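Bandgate kitchenware open day, 8/28/19

I drove 78 miles for this, so take my mood into account. The flyer promised over 410 pieces and "a new way to steam at home." What I found was a lot of tables and Liam Heffernan explaining bamboo to people who already own some.

Stella Odera had the steamer table. She told me the slats let steam up evenly. Fine, but so do the ones in the steamer I've had since January, and I paid far less for it. I asked what was new. She mentioned the rim.

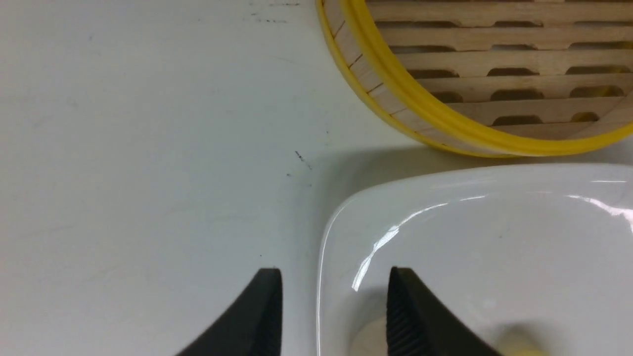 Bamboo steamer with the yellow rim, white dish beside it.

I left without buying one.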